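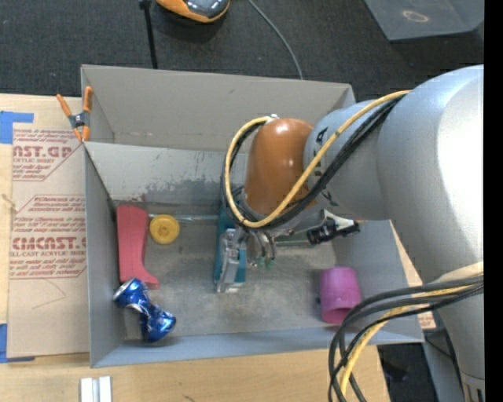

Figure 1. Bin-picking station, demonstration in progress, fixed camera view.

Progress report no. 2, Umo project: teaching by demonstration for mixed-object picking
Submitted to: Nisau Fund, program office
Date of report: 5/6/23

1. What was planned

For this period we promised three things in the work plan: to finish the workstation, to collect the first set of demonstrations by remote control, and to train a first policy on them. The first is finished. The second is finished with a smaller number than we wished. The third has started, and the results are early.

2. Workstation

The bin stands on a wooden table, in reach of the arm. We fixed the position of the table and do not move it between sessions, as in the first weeks a small shift of the bin made older recordings hard to use together with newer ones. The back wall of the bin already shows scratches and worn coating. Replacement of the inner wall is not in the budget and we do not ask for it now.

The cables along the wrist are the weak point of the setup. They run outside the arm, and when the operator turns the last joint far to one side they become tight. We limited the rotation of this joint in the software. The limit costs us a few grasp directions, mostly for objects lying close to the left wall.

3. Collection of demonstrations

The operator drives the arm with the Zomo hand controller and sees the bin directly, without a screen. Each demonstration is one pick: approach, close the gripper, lift, and release outside the bin. Between two picks the operator presses a pedal, so the recordings are cut without later editing.

We recorded 600 demonstrations. After checking, 317 were accepted for training. This is a lower share than we expected, and we want to explain it clearly. Most rejected recordings come from the first two weeks, when the operators were still learning the controller and often corrected the position many times above the object. Such hesitation is copied by the policy. A smaller part was rejected for lost force data, a problem of the driver that is now repaired.

The objects are of different shape and stiffness on purpose. In Figure 1 there are, among others, a crushed metallic blue can, a purple cup lying on its side, a round yellow disc and a pinkish-red object in the shape of a boot. The cup is quite easy for the operators, who grasp it by the rim. Flat things such as the disc are difficult, especially near a wall, where the fingers have little space. For these we ask the operator to first push the object to the free part of the floor and then pick it. We keep the push in the recording.

We also tried to guide the arm by hand in 7 sessions. The movement is smoother this way, but the hands of the person come in front of the fixed camera, and the pictures are then different from what the policy will see later. We decided to continue with remote control only.

4. First training results

The first policy was tested in 101 trials with single objects in the bin. It succeeded in around half of them. Failures are mainly of two kinds: the gripper closes too early, or it stops above the object and waits. With several objects in the bin we did not yet make a systematic test, and we prefer not to give a number.

5. Changes to the plan

The partner Ismail asked to receive the data in the same format as the simulation data. The conversion is written and takes one night of computing. This work was not in the original plan – it moved the second training round by two weeks.

6. Next steps

Until the end of July we will collect a second set, with accepted recordings at least equal in number to the first. New operators will now do one full practice session, and it will not be recorded. We will lay the power cable and the signal cables on the wrist separately and test if the rotation limit can be relaxed. The test with several objects will follow after the second training round, and its results will be given in report no. 3.

The spending is inside the budget for this period. One open question to the program office: may the money left from the travel line be used for a second set of gripper fingers? We would be grateful for an answer before the next order is placed.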